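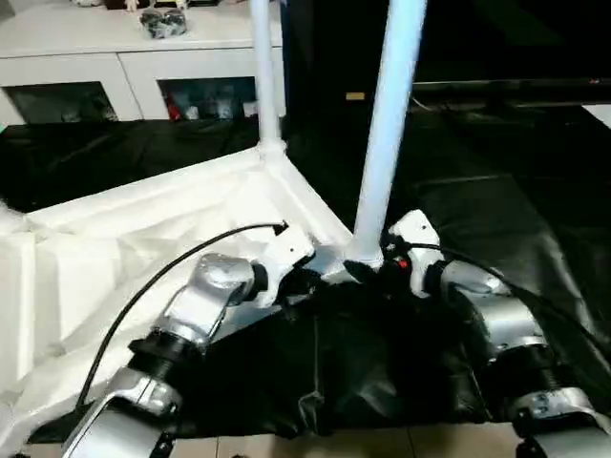

Right, a few of you asked why the Howlader went quiet on Wednesday, so have a thread. Short version is we had a grip fault, an arm that wouldn't let go and a very long afternoon.

1/ For anyone new, Howlader is our two-arm setup at the Wultgate workshop. It does furniture and other awkward household stuff. Both arms have to hold the same object and agree about where it is, and when they don't agree you get what we got.

2/ We were 20 runs into the chair job. Tip it, hold it by the seat and the leg, keep it steady for a bit, let go. Lovely, boring. I'd gone to put the kettle on (I know, I know, somebody else was on the stop button).

3/ Run 21, the right gripper closes and reports "open". So the planner thinks nothing's being held on that side and sends the right arm off to try again. With the chair still in its fingers. And the left one holding on for dear life!

4/ You can guess the rest. Two arms pulling one chair in different directions, a nasty creak, and then the stop button. Took 2 seconds, I'm told, and it felt like a lot more from the kettle.
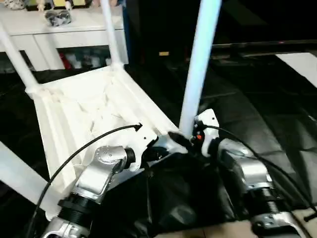
Photo: Shiuli Wijesinghe / Wultgate workshop

5/ Everyone's fine, nobody was inside the line. The chair's fine as well, which says a lot for cheap plastic chairs. One of the finger pads has a nick in it and my tea went cold.

6/ Now the bit that bothers me. After the stop, the right gripper stayed shut. Good, you don't want it dropping things. But the release command wouldn't go through either, as the software was sure it was open already. So there was no way to back off from the screen.

7/ We ended up powering down and getting the fingers apart by hand, with one person taking the weight. Not something I'd want to do with anything heavier than a chair.

8/ Went through the logs that evening. 696 lines of the gripper saying "open, open, open" and one line, right in the middle, saying "closed". That was a connector making contact for a moment and then giving up again — the signal lead on the right wrist was getting tugged every time the arm rolled outwards.

9/ Lomarari (our planning software) believed every word of it. It was only checking finger position, and never looked at motor current, which was plainly telling us there was something in there. 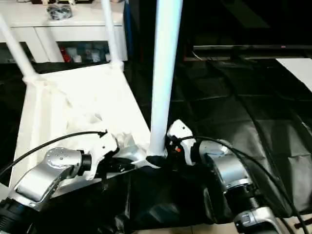
Both grippers on the chair, one either side of the big leg.

10/ So, changes. New lead with more slack in it. If position and current disagree, both arms now freeze and shout. And Durkar, who look after the controllers for us, have added a proper manual release that doesn't care what the software thinks.

11/ Speed's down to 60 per cent until I stop flinching. We've done around a dozen runs since and no repeats so far, but I'm not calling it fixed until it's had a full week.

12/ If you run two arms on one object, go and check what yours does when one gripper lies to it. Pull the signal lead with something soft in the fingers and see. Would love to hear what you get, replies are open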